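Gaton two-arm sorting cell

Bench-mounted unit for cable and wire sorting. It is supplied with two arms, a gripper on each, and a camera on the second arm. Bins are loaded by hand; any open-topped plastic bin that fits the table may be used.

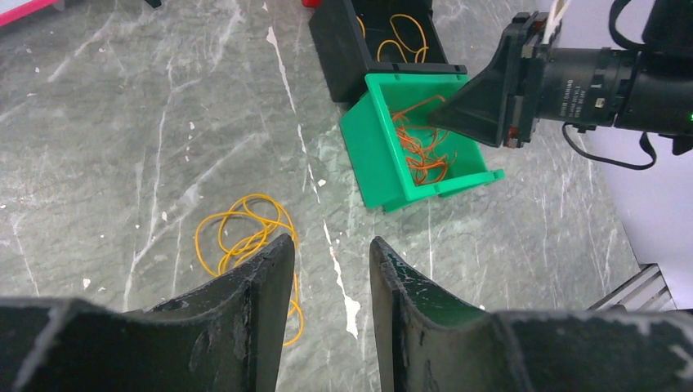
Whitfield, 6th May

The cell at the Palis works has been handling thin cable by colour since November. Yellow goes to one bin and orange-red to another. Loose tangles on the worktop are picked up between two fingers and need no straightening first.

Sorting staff previously stood at the bench for the full shift. They now load bins, clear rejects and check the output. Necati Oral, line supervisor, reports that two former sorters have moved to inspection on the same grade and pay.

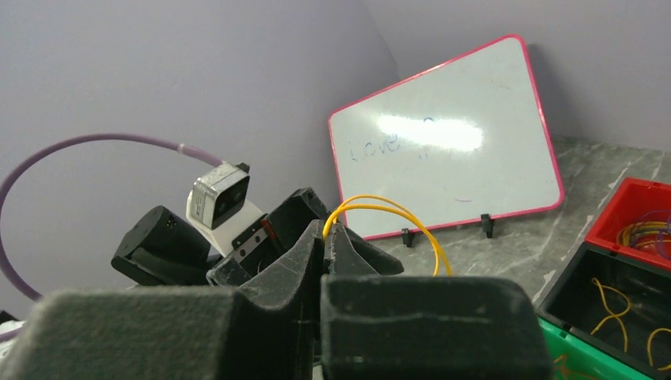
Finger pads are a wear part and should be changed every 2000 picks. Elikem Sarpong trains operators on site; the course takes 2 days and covers pad changes, camera alignment and restarting after a stop. No programming is taught.

Maximum bin load: 300 g
Spare pad set: part 642
Control software: Lidance, one licence per cell

Guarding is quoted separately after a site visit.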